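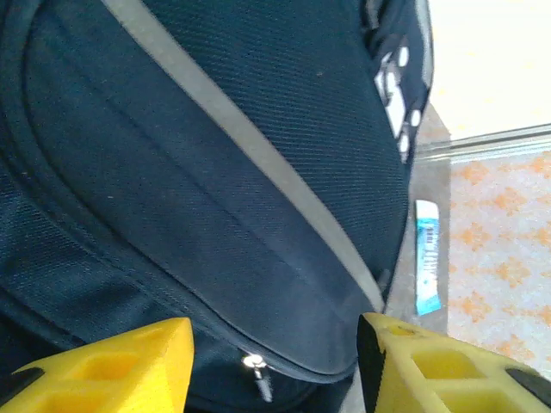

Dunkelblauer Rucksack mit grauem Gurtband.

Fußballsachen waschen: was von den Tricks übrig bleibt

Zur neuen Saison machen wieder die alten Rezepte die Runde. Essig gegen Schweiß, Backpulver gegen Grasflecken, Trikots ins Gefrierfach. Ich wasche seit Februar für zwei Jugendmannschaften und bin misstrauisch geworden.

Grasflecken: Gallseife, einreiben, warten, bei 30 Grad waschen. Backpulver hat bei mir nur weiße Krümel in den Stutzen hinterlassen. Lavanya Mathew schwört trotzdem darauf. Ihre Trikots sind allerdings grün.

Geruch: Das Gefrierfach tötet die Bakterien nicht zuverlässig ab. Kaum ist das Hemd wieder am Körper, riecht es wie vorher. Weichspüler weglassen, die Trommel nur halb füllen, sofort aufhängen.
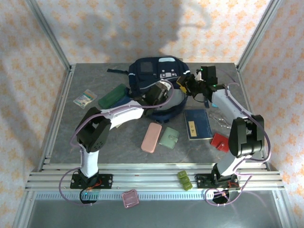 Rucksack auf grauer Tischplatte in Marmoroptik.

Sporttasche: Angeblich darf alles in die Maschine. Schauen Sie lieber aufs Etikett. Ich bürste den Stoff trocken aus, wische mit lauwarmem Wasser und etwas Feinwaschmittel nach und lasse die Tasche offen kopfüber hängen. Das Duftsäckchen von Gorell kostet 5 Euro und roch nach 2 Tagen nach gar nichts mehr.

Schuhe: Zeitungspapier hinein, nach einer Stunde wechseln. Nie auf die Heizung, da kann sich die Sohle lösen. Auch wenn Thirumalai Rodrigues vom Nachbarverein das seit Jahren anders macht.

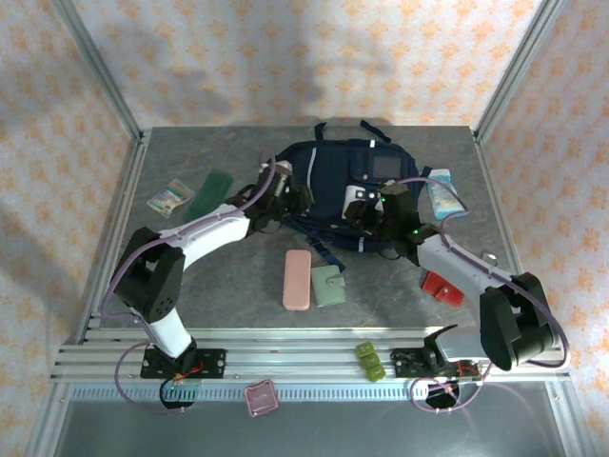
Blauer Rucksack, ringsum allerlei Alltagsdinge.

Schienbeinschoner: Seife, Wasser, alte Zahnbürste. Vom Schaum der Firma Motwood habe ich keinen Unterschied gesehen, und die Klettbänder reinigt er sowieso nicht. Dafür nehme ich einen Kamm.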